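Trying out the Voltari table-setting kit for PiPER arms all through January and I'm kind of in love. 1/5 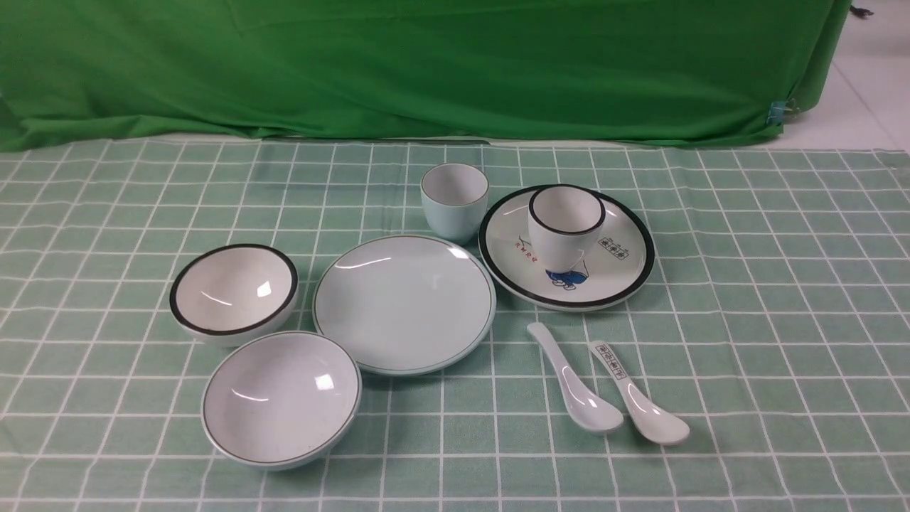
Setup took me 3 evenings (mostly cables!). The task files are plain text, so you can swap in your own dishes. 2/5

Wrist cam is my favorite part, so much detail down low. 3/5

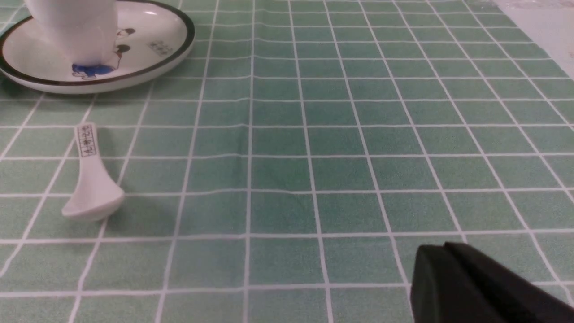 Spoon and saucer from the wrist cam

Glossy bowls are still tricky, fingers crossed for the next update. 4/5 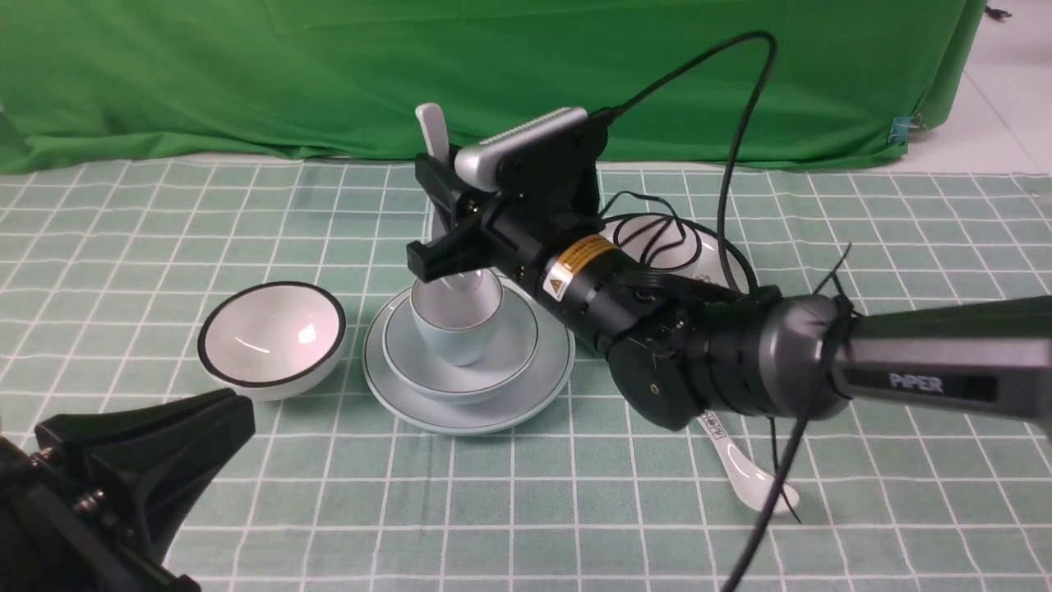 Oh, and Nadiia Kovalchuk's setup notes are great, read those first! 5/5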